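About Brustalska

We began as a handful of people sharing a workshop and a very stubborn question: how much of a home can a robot learn before it ever sets foot in one? Our simulated rooms are where we try to find out. 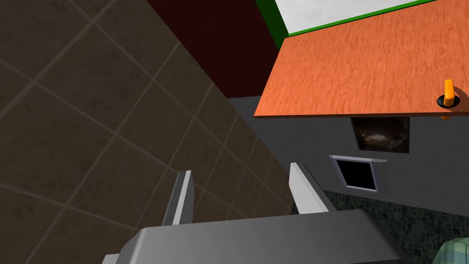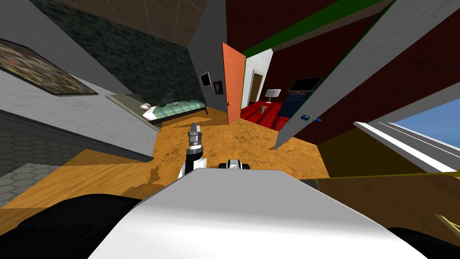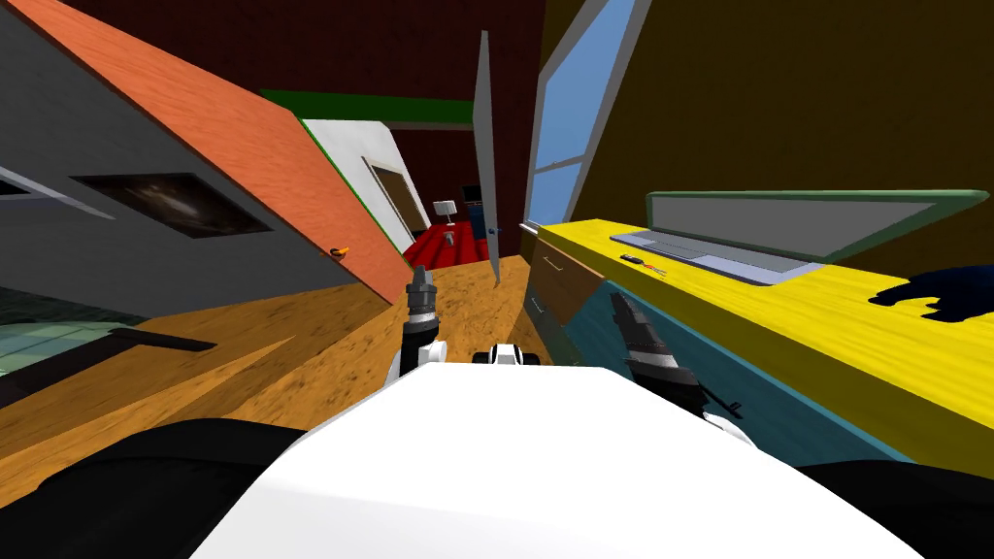
Our method, which we call Skunditach, asks a robot to practise in 577 made-up homes, each with its own odd mix of walls and floors. Doors matter most to us, so a small blue handle on a tall, leaning door is just the sort of thing we want it to notice, however garish the red floor in the next room. After around 200 practice runs in a new layout, it found the right door 30 per cent more often than our older Humard method did - and we were delighted! We're now writing it all up with our friends at Paewai, and visitors are always welcome to come and ask us about it.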